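Home | Visits | Notes | Contact
Last updated: February

Visit report: Woltton assembly lab

The Woltton site runs a two-arm cell for collecting teleoperated demonstrations, which are used to train a policy called Rorik. We were there for the afternoon block, starting at 13:00. The task is sorting small control components: push-buttons, switches, knobs and enclosure boxes. Each part is laid out by hand before a take.

The target for the block was 41 episodes. Staff kept 33 and rejected the rest at review, mostly for hesitation near the grasp. Rejected takes are stored and labelled separately. Lighting and paper colour stay fixed for a whole batch.

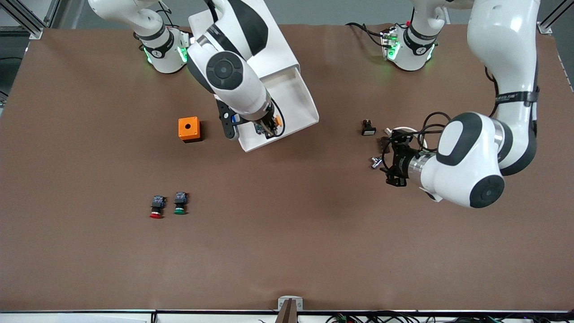 Two-arm cell at Woltton, right gripper over the white tray. Red and green push-buttons at lower left.

Part positions are varied between takes. Episode logs go to the Ansari server overnight.

2 comments | 13 shares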